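Locks and Keys > Small Buildings > Key control

Do we need an electronic key cabinet, or are we being sold one?

Isla Fairweather
Posted Tue 14 July

I look after a building of rented workshops and studios. It used to be a bakery, then a dance school, and every owner seems to have added locks and thrown nothing away. In March a tenant moved out and gave back one key when I'm fairly sure she had been given two. I couldn't prove it either way, and my boss decided we have a "key problem."

So I asked for prices. Serkedine want $3,011 for an electronic cabinet with a PIN pad, software that tells you who took what, and a year of support. Nerholm came in at $2,824 for something that looks close to identical in the brochure. Both reps told me a building our size "can't afford not to have one." I have heard that sentence about water coolers, too.

We currently keep the spares in a locked drawer in the office and write things down when we remember to. 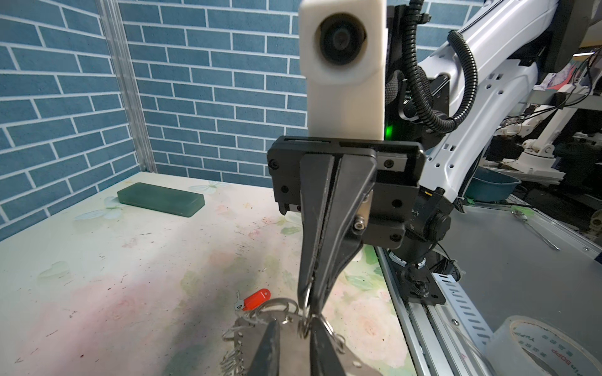

Silver keys and rings, and the gray plate they go with.

My doubts are these. The log only knows a key left the cabinet. It doesn't know whether somebody had it copied at lunchtime. It doesn't know which door was opened. And if the tenant from March had a second key, a cabinet would have told me we issued it, which a notebook would also have told me if anybody had used the notebook.

I'd like to hear from people who have no stake in selling me anything. Is the cabinet worth it? If not, what do you do that works? I would also like to know if "do not duplicate" stamped on a key means anything, since Serkedine's rep leaned on that pretty hard.

Colm Nic Giolla

I ran keys for a self storage place and then for a block of offices, and I have used two makes of electronic cabinet. I'd put my money elsewhere first.

Start with the question the reps skip. What did you lose, and what would it have cost you? One missing key to one workshop means rekeying one lock. If the lock is an ordinary pin tumbler and the hardware is sound, a locksmith can change the pins on site and you keep the same lock body. Get a local price. Then work out how many times you'd have to do that before you reached three thousand dollars. For most small buildings you'd be at it for years.

It gets more serious if you're on a master system. If a master key goes missing, everything under it is suspect, and that is a big bill. You don't say whether you have one. From the history you describe I would guess you have three half systems and a few orphans, and I would find that out before signing anything. A cabinet full of keys that nobody can match to a door is an expensive drawer.

On "do not duplicate" - treat it as decoration. In most places it's a request. Some shops honor it and plenty don't, and a self-service machine may or may not care. What does make a difference is a restricted or patented keyway, where the blanks are only supplied to certain dealers and they need your signature on file before they cut one. Ask when the patent runs out. I've seen people sold a "high security" keyway with hardly any patent left, after which anybody can make the blanks.

What I would do in your shoes:

Walk the building with every key you have and try them. It takes a boring day. Write the door on a sheet, then the key code, then who holds one.

Anything that opens nothing goes in a bag in the back of the safe for a year. I know people say throw them out. Then you find the meter closet.

Use codes on the tags and keep the sheet that explains them somewhere else. A tag that reads "Studio 4 back door" is a gift to whoever picks it up in the parking lot.

Take a deposit. This is the part that works. I charged $180 per key at the office block, in the lease, refundable, and the missing keys turned up in coat pockets with amazing speed. Check what your state allows before you pick a figure, because some places limit deposits and the wording matters.

If after all that you still want a cabinet, ask both vendors what happens when the power is out and the battery is flat. Ask what the software costs in year two. The Nerholm price looked nicer to me as well until I got to the second page, although that was a while back and they may have changed how they do it.

Isla Fairweather
(reply)

Thanks Colm. I rang both. Serkedine's software is "free during the introductory period" and he couldn't tell me how long that was. Nerholm's has a manual override key, which lives, according to the rep, "somewhere secure." So I would need a place to keep the key to the key cabinet. I did ask if they sold a cabinet for it and he didn't laugh.

No master system as far as I can tell. I tried some of the keys this week and the front door and the loading door are keyed alike, and the rest seem to be whatever was on sale.

Someone is bound to ask what the spares hang on. The rings go through small holes punched along the edge of a flat metal plate, and they bunch up badly on one side. It does the job of making them hard to lose in a pocket. It does nothing for finding one in a hurry.
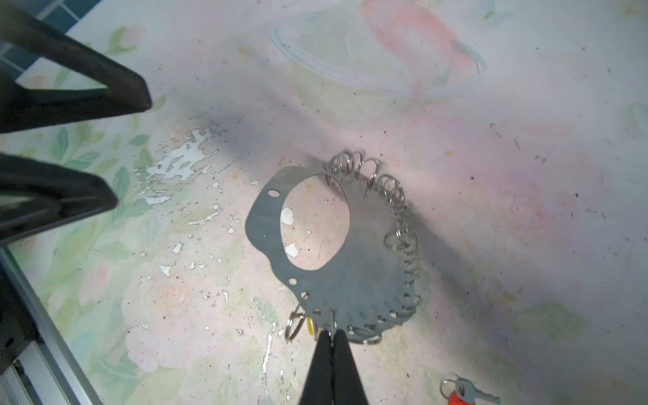 Sinéad Hanrahan

just get the cabinet, we have one at work and its fine. you press your number and the door opens. our insurance guy liked it too. cant remember what it cost, wasnt my money

Loïc Deschamps

I'm going to disagree with Colm in one place and agree with him in the rest.

The disagreement is about who is using the keys. If it's one person with a drawer, a notebook is plenty, and if the notebook isn't being filled in then software won't be either, because sooner or later somebody wedges the cabinet open on a busy morning. I have watched this happen. But if you have cleaners, a maintenance firm and a couple of part-time staff all pulling keys at odd hours, an automatic log starts to earn something. It won't stop a dishonest person. It will stop the argument on Monday about who had the boiler room key, and that argument can eat a day.

So ask yourself how many different hands reach into that drawer in a normal week. You didn't say.

Before paying either of those prices, look at what sits between a drawer and a computer:

Plain key cabinet. Steel box, numbered hooks, ordinary lock. The empty hook is your log. I bought a Duggan one secondhand and the only thing wrong with it was the previous owner's labels, which took a heat gun and bad language to remove. Screw it to masonry if you can, in a room that itself locks, away from the front counter where visitors can admire it.

Peg-in, peg-out board. Each person has a peg, and the key won't come off the board until their peg is in its place. There is no battery or subscription. They look like something from a 1970s factory and they are still sold because they work. We paid $300 for ours, including the pegs. The weakness is that people lend each other pegs.

Tamper rings. These are sealed rings that have to be cut to get a key off. Handy for a set that goes out to contractors, since they can't quietly take one key off and hand you back the rest. Ordinary split rings open with a thumbnail, so a "full set" coming back proves less than you think. I would not bother with tamper rings for tenants.

A form. One page, signed by the tenant, with key codes and date out and date in. Yours in March would have been settled in a minute by a signature, and it costs a sheet of paper.

I'm also doubtful of the electronic locks that somebody will be along to suggest. They solve the copied key question neatly and swap it for batteries, phones, firmware and a company that has to stay in business. An outfit called Istell fitted some at my brother-in-law's gym and the app stopped working on half the members' phones after an update. For a shared front door with a lot of turnover I can see the case. For a workshop with the same potter in it for years, a decent deadbolt is hard to beat.

One more thing, about sorting what you've got. When you go around trying keys, don't force any. A key that nearly turns is often a worn copy of a copy, and if it snaps off you will be calling the locksmith anyway. Have new ones cut by code or from the least worn original, and retire the bad ones. If a lock feels gritty, use a dry lubricant made for locks. Opinions on graphite vary and I don't want to start that again.

For the price of either quote you could rekey the doors that worry you, buy a plain cabinet, and very likely have change. I'd want to see a rep explain why that is worse, in writing, with the year two software cost on the same page.

Comments

Ciarán Sheehan: Seconding the signed form. The judge in my small claims case had no interest in my spreadsheet but did read the page with the tenant's signature on it. Still didn't get all my money.

Sinéad Hanrahan: asked at work, ours does have a yearly fee. so maybe dont listen to me

Colm Nic Giolla: Loïc is right about the number of people using the drawer, I should have asked. Still not convinced by peg boards. Ours had one guy's peg in it for six months after he left.

Isla Fairweather: It's me, one other person on Fridays, and the window cleaner, who I now suspect has a better set than I do. Pricing a plain cabinet. Serkedine have called again to offer a discount if I decide by the end of the week, so I will be deciding the week after.

Contact us | Copyright and terms of use | Back to top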